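Parkik Estine Folding Step Stool: A Review After One Winter
by Gunvor Fagerlund

I am a short woman in a tall apartment. The previous tenants hung the kitchen cabinets for a family of herons, and for years I got by with a dining chair, then with the same dining chair after it had developed opinions about being stood on. So I bought the Estine, the taller of the two stools Parkik sells, and have been going up and down it ever since.

The box says 4 minutes to assemble. I would like to meet the person who did it in four minutes and ask what they did with the other two bolts. Mine took most of an episode of a baking show, including a break to read the instructions, which are drawings of a bald man being pleased with himself. The hex key in the bag fits the bolts on the legs and doesn't fit the bolts on the hinge. I had one in a drawer that did.

Once it's together it's a solid thing. Two steps, rubber feet, a hoop at the top you can hang onto with your shins. The treads are deep enough for my whole foot, and the ridges on them grip a sock well. On bare feet they're unpleasant, like walking on a comb. I wear slippers now.

The folding is where Parkik has spent its money. You lift the back edge of the top step and the stool closes up flat with a clack that makes the cat leave. It then stands on its own, thin enough to go between my refrigerator and the wall, a gap that had previously been home to one broom and a lot of lint. Opening it is less graceful. There's a locking bar you're supposed to push down with your foot, and for the first few weeks I pushed it down with my foot, then my hand, then a word. It has loosened up.

I also tried the Tulbridge, which my sister owns and praises at family events. It's lighter and prettier and it wobbles. She says it doesn't wobble if you stand in the middle. I don't climb stools in order to stand in the middle of them, I climb them to lean out sideways after the good casserole dish. 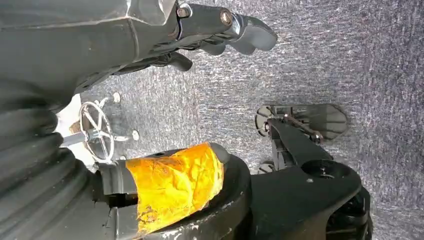
Page last changed: Monday, January 8, 2024

A few of you wrote in about the paint. Mine has chipped along the front edge of the lower step, where I kick it on the way to the sink. Parkik sells a touch-up pen in a white that is not the white of the stool. I used nail polish and it's a closer match.

Spare feet come in packs from Zerouali, who seem to make the rubber parts for half the stools in the country. They fit, with some twisting. Order them before you need them, as mine were promised for March and I had to go on using three good feet and a folded piece of cardboard.

Would I buy it again? Yes, grumbling. If you only need to reach one shelf, get the shorter one. If you have heron cabinets, get the Estine and your own hex key.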